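Workshop Diary, Dostavura Forest Machinery
Entry for the last working day of February

The workshop opened at the usual hour. The yard was frozen until the middle of the morning, and the first task was to bring the Stirkard chipper under cover before the hydraulic oil was drained. The machine came to us from the Bralska contract at the start of the week with a complaint of slow feed rollers. The hour meter reads 1419. The service book shows that the last full service was carried out more than 500 hours ago, and the operator has been reminded in writing that this is the longest interval the workshop will accept for a chipper in daily use.

The infeed was stripped before noon. Both rollers turn freely by hand, and the bearings on the drive side show no play. The lower roller carried a mat of bark and baler twine wound tightly against the end plate, which had to be cut out with a hooked knife. The seal behind it was scored and has been replaced from stock. The hydraulic filter was of the wrong grade and had collapsed on one side. It is the opinion of the workshop that the filter accounts for most of the loss in roller speed, though the relief valve will be tested when the oil is back in.

The knives were removed and measured. They have been ground unevenly by an outside party, and one is shorter than its opposite number by more than the book allows. They will be kept out of service. A matched set has been ordered from Rastogi, together with new clamp bolts. Used clamp bolts are never put back into a chipper drum in this workshop, whatever their appearance, and the practice will continue.

The anvil has one good edge remaining and was turned. 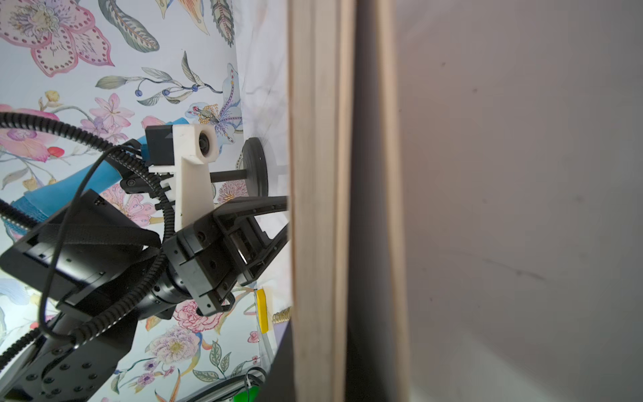 The Bralska site itself was visited after the midday break. The lower block has been thinned as agreed, and the stacks are standing clear of the track on bearers. The edge of the block is a different matter. A good deal of scrub was pushed over by the trailer on its way out, and the landowner has asked that the berry-bearing shrubs along the fence be left alone from now on. On the wallpaper there is a sprig of small dark-blue berries on thin stems, and the growth along that fence has much the same habit in autumn, though at this time of year there is only bare wood to go by. The shrubs will be marked with tape before the trailer returns. The driver has been given a revised turning point beyond the culvert.

Ground conditions at Bralska are fair on the upper side and poor on the lower. Brush mats have been laid over the two wet places nearest the gate. The mats are already breaking up in the wheel lines and will need to be topped up with fresh brash before any further loads are taken. We do not propose to bring the larger trailer in until this has been done. The tire pressures on the smaller trailer were lowered for the site and must be raised again before it goes on the road. A note to this effect has been fixed to the drawbar.

The skidding winch was examined on site. It is a three-point unit with a butt plate and a fixed upper pulley, and it has given no trouble this winter apart from the clutch cord, which frays where it passes the guard. The cord was replaced. The rope was pulled off the drum along its full length of 300 feet and inspected by hand, with gloves. There is one flattened place 40 feet from the hook. The rope has been cut at that point and a new eye spliced, and the shorter length has been entered on the winch card. The operator was shown the damage. He had been pulling across the corner of a stump, and the use of a snatch block was explained to him once more.

It was also found that the guard mesh behind the tractor cab had been taken off to carry diesel cans and had not been put back. The winch was not used again until the mesh was bolted in place. This matter has been raised with the contractor, and the reply was courteous.

On return to the workshop the parts order was completed. Rastogi can supply the knives and bolts together but cannot promise the anvil, so the turned edge will have to serve for the rest of the season. The price of the knives has gone up a little. The price of the bolts has not. A quotation for a second set of feed roller bearings was declined, as the present ones are sound and the shelf is well stocked.

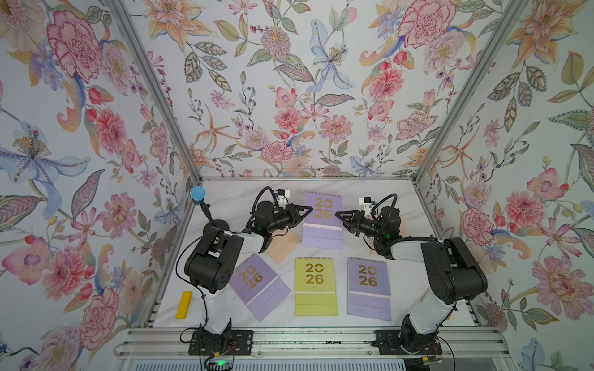
Desk calendars for 2026 on the marble-patterned tabletop.

The afternoon was given to the log splitter. The ram creeps when the valve is held in neutral, and the customer had been told elsewhere that the cylinder was finished. We do not agree. The cylinder was disconnected and the valve tested alone, and the leak is in the valve. A replacement spool section is on the shelf and will be fitted in the morning. The wedge has been welded in the past with an unsuitable rod, and there is a crack starting at the toe of the weld. It will be ground out and done again while the machine is here. The customer has agreed to the additional labor by telephone, and written confirmation is awaited.

The splitter's two-hand control had been defeated with a length of wire. The wire was removed. The control works correctly, and the machine will leave the workshop with it working correctly. The customer will be asked to sign for it in that condition.

A firewood processor was delivered late in the day and has been booked in without inspection. The conveyor belt is torn along one side. The saw bar is missing altogether, and it is not yet known whether this was intended.

Several inquiries were received through the Dostavura website. Most concerned the availability of secondhand trailers, of which there are none at present. Another concerned winch rope, and as the same point has been put to us several times over the winter, it is recorded in this diary with our reply.
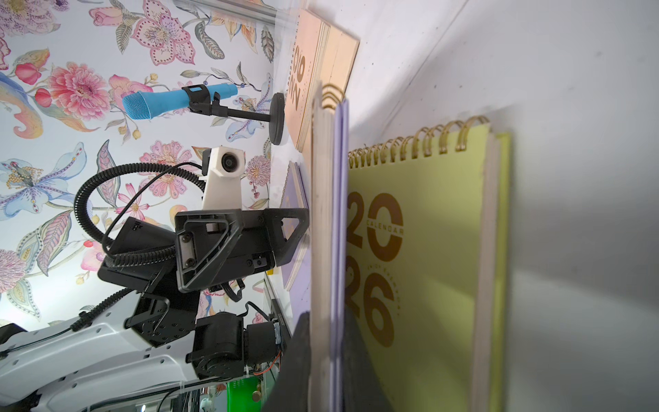 When should a steel winch rope be taken out of service?

A rope should be taken out of service when it is kinked, crushed or badly rusted, or when the number of broken wires passes the limit given by its maker. Damage close to one end may be dealt with by cutting the rope back to sound wire and making a new eye, provided that enough rope remains for the work and enough turns stay on the drum. A rope that has been knotted should be treated as damaged at the knot, even after the knot has been undone.

The reply was sent with a copy of our inspection card. The card is due for revision, as the space for remarks is too small and operators have been writing over the signature line. A new version will be laid out with the remarks on the reverse. The old cards may be used until the box is empty.

The Stirkard chipper was refilled with oil before the end of the day and the engine run at idle for a short time with the drum locked out. There were no leaks at the new seal. The relief valve could not be tested with the oil so cold and has been left for tomorrow. The drum remains without knives, the key is in the office, and a tag has been placed on the control panel.

Waste oil was transferred to the outside tank. The absorbent granules are low and have been added to the next order. The drain by the wash bay is slow again and will be rodded when the frost is out of the ground.

Outstanding at close: relief valve test on the chipper; knives and bolts from Rastogi; valve section and weld on the splitter; tape and fresh brash for Bralska; inspection of the firewood processor, with a call to its owner regarding the saw bar.

The yard gate was locked at dusk.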